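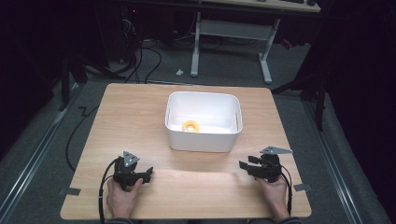 木目の卓上に置いた白い角形のプラスチック容器

Lurkura(ルルクラ)

印刷する | メールで送る
最終更新:2月

Lurkura(ルルクラ)は、読書予定の公開と読了記録を目的とする会員制のウェブサービスである。運営はWeltero。利用者は一週間分の読書予定を登録し、翌週にその結果を書き加える。日本語版のほか、スペイン語版がある。

概要
一般的な読書記録サービスが読了後の感想を中心とするのに対し、Lurkuraでは読む前の予定が記録の単位となっている。この単位は「週票」と呼ばれ、書名、読む予定の曜日、目標ページ数の三つの欄からなる。週の区切りは水曜日で、前の週票はこの時点で編集できなくなる。読み終えなかった本は次の週票に自動では移らず、利用者が改めて登録する必要がある。

一人が登録できる本は400冊を超えることもできるが、その場合は古い週票から順に一覧の表示が省略される。省略された週票も検索の対象には含まれる。

沿革
前身は、読書ブログの書き手が互いの予定を転載していた掲示板「Mekico」である。Mekicoには当初、投稿の書式に決まりがなく、同じ本が別の表記で何度も登録されていた。Welteroが運営を引き継いだ際に書式が統一され、名称も現在のものに改められた。移行の対象となった投稿は3,299件で、このうち216件は書名が特定できず、「書名不明」の分類に残されている。

スペイン語版は後に追加されたもので、利用者の間では開発時の呼び名である「Zúñiga」が今も使われることがある。両言語版の週票は相互に閲覧できるが、コメントは投稿した言語版にのみ表示される。 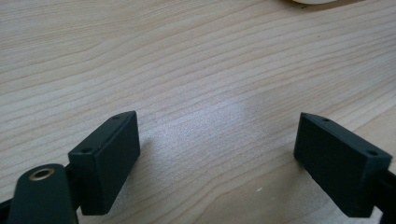
週票には書影の代わりに、利用者が撮影した写真を2点まで添えることができる。内容についての制限は少なく、本の表紙のほか、しおりや読書に使う机の写真も認められている。利用案内では、撮影時の光の当たり方にも触れている。明るい色の木の天板では、反射した光で中央が白っぽくなり、波打つ木目が薄れて見えることがあるため、表紙を置く場合は位置をずらすよう勧めている。写真は投稿後に差し替えられるが、週票が締め切られた後は削除のみ可能となる。

機能
主な機能には次のものがある。
・週票の作成と公開範囲の設定
・読了、中断、未着手の三段階による結果の記録
・他の利用者の週票から書名を写す「借り書き」
・同じ本を同じ週に予定している利用者の表示

「借り書き」を行うと、元の週票に通知が届く。通知は設定で止めることができる。

評価
予定と結果が並んで残る点は、試験や課題の時期に読書量がどう変わるかを振り返りやすいとして、学生の利用者に好まれている。一方で、未着手の本が目立つ表示になっていることには不満もあり、色分けを選べるようにする要望が出ている。Welteroは表示の変更を検討中としている。

関連項目
読書記録、積読、読書ブログ

シェア 14 | コメント 3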